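Project report: Cheap weathering for plastic model kits

Tatiana Murín and Tatu Kinyua
Durkton Technical College, Materials and Finishing elective

## 1. Background

Most people who build plastic kits use enamel washes and ready-made pigments to make a finished model look old. These products work well, but a full set costs more than many kits do. Our hobby club at the college has a small budget, so we wanted to know how far we could get with school paints, chalk and kitchen sponges.

We compared two methods. Method A used a Stastura enamel wash and rust pigment, both bought new. Method B used thinned black and brown acrylic paint, ground chalk pastels and a torn piece of sponge. Both were put on over the same gray acrylic base coat.

## 2. Test pieces

We cut 20 flat tiles from styrene sheet and gave each one a set of scribed panel lines. Ten were finished with Method A and ten with Method B. The base coat was left to dry overnight before anything else went on. Tatu did all the scribing, and his first few lines are a little deeper than the rest, which shows in the results.

The order of work was the same for both methods:

1. Wash into the panel lines, wiped back with a cotton swab
2. Chips along the edges
3. Rust streaks, pulled downward with a flat brush
4. Dust or soot
5. Matte varnish

We sanded the tiles under water with 2000 grit paper before painting. On the first test batch we skipped this and the acrylic wash beaded up on the surface. Those tiles were thrown out and are not part of the count.

## 3. What to aim for

Before starting we collected reference material. Tatiana looked at freight cars and dump trucks near the Charvát yard, and we both looked at science fiction models, where heavy wear is a common style. The main thing we noticed is that convincing wear is uneven. Some areas are almost clean while others carry most of the dirt, and the base color often turns dull and brownish under it.
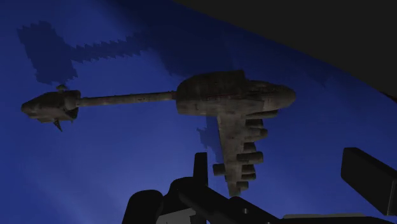

*Figure 1. B-wing style starfighter with a grimy brownish-gray finish and rust-colored streaks (computer render).*

We also noted that streaks on real vehicles usually start at something, such as a bolt, a seam or a hinge. Streaks that begin in the middle of a blank panel look painted on. After this we added a drilled dimple to each tile so that there was a place for rust to start.

## 4. Results

We showed the tiles to 13 classmates on a Thursday without telling them which method was which. They scored each tile from one to five for how real the wear looked.

| Step | Method A | Method B |
|---|---|---|
| Panel lines | Better | Tide marks on some tiles |
| Edge chips | Good | Good |
| Rust streaks | Better | Edges too hard |
| Dust | Good | Better |

Method A had the higher score overall, but the gap was smaller than we expected. The acrylic wash was the weak point. It dries fast, so there is not much time to wipe it back, and it leaves a ring where the puddle was. A drop of dish soap in the mix helped with this. The chalk dust was the best part of Method B and several classmates picked those tiles as their favorites.

Varnish was a problem for both. The Meteo matte spray made much of the chalk disappear, and we had to put on a second layer of dust and leave it unsealed.

Method B took about 145 minutes for its ten tiles, not counting drying time. We forgot to time Method A from the start, so we can't compare the two fairly.

## 5. Limits

All the tiles were flat. Curved parts would let the wash run, and we don't know how Method B would handle that. We also tested only one base color. A lighter one would probably show the tide marks more clearly.

## 6. Recommendation

For club builds we suggest buying one bottle of enamel wash for the panel lines and using chalk and sponge for everything else. The enamel needs an open window and its own thinner, so it should be used in the spray room. The tiles are in the second drawer of the paint cabinet, marked A or B on the back.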